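Where Does It Go When You Flush?

You press the handle, the water swirls, and the bowl is clean again. It takes a few seconds. What happens next takes a lot longer, and it matters to everyone who lives near you.

Getting rid of pee, poop and dirty water safely is called sanitation. The dirty water itself is called wastewater. It comes from toilets, but also from sinks, showers and washing machines.

Going down the pipe

Every toilet is joined to a pipe under the floor. In a town like Haltora, that pipe leads to a bigger one under the street, called a sewer. Most sewers slope gently downhill, so the water moves along without any help. Where the land is too flat, or the water has to go up a hill, a pump pushes it.

Haltora has 223 miles of sewer pipe. All of it leads to one place, the Gundus treatment plant, down by the Tully River.

Cleaning the water

The first thing the water meets at Gundus is a screen, a big metal comb that catches things that should never have been flushed. Workers there have found toys, socks and even a set of false teeth.

After that the water sits very still in a large tank. Heavy bits sink to the bottom and make a thick mud called sludge. Grease floats to the top and is scraped off.

The next tank is full of bacteria. Some bacteria make people sick, but these ones are helpful. They eat the waste that is still mixed into the water. Air is bubbled through the tank so they can breathe.

Last of all, the water settles again and is treated to kill germs. Then it flows into the river. It is clean enough for fish, but you should not drink it.

What if there is no sewer?

Sewers cost a lot of money to build, and many homes are too far away to be joined to one. The village of Clotari has 2498 people and no sewer at all. Most houses there have a septic tank, a big box buried in the yard. Solids sink to the bottom and the water drains slowly into the soil. Every few years a truck comes and pumps out the sludge.

Some places use pit toilets. A good one has a solid floor, a lid and a pipe that lets the smell out. It also has to be far from any well, so that germs do not get into the drinking water.

What should you flush?

Only three things: pee, poop and toilet paper. Wipes are a problem even when the package says they can be flushed, as they do not fall apart the way toilet paper does. They stick to grease and make huge lumps that block the pipes. Put wipes, cotton swabs and dental floss in the trash – and wash your hands with soap when you are done.

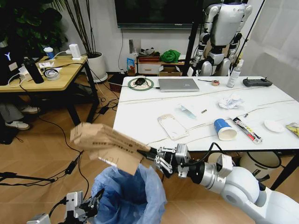 Comments

MapleReader: My daughter wants to know if the water from the bathtub goes to the same place as the water from the toilet. I said yes, I hope that's right.

Page author: Yes, in most homes it all joins up in the same pipe before it leaves the house.

gr4teacher: We read this in class. The kids liked the false teeth best. Could you do one on storm drains? Ours go straight to the creek with no cleaning.

pondlife: We have a septic tank and my mom says no grease down the sink either.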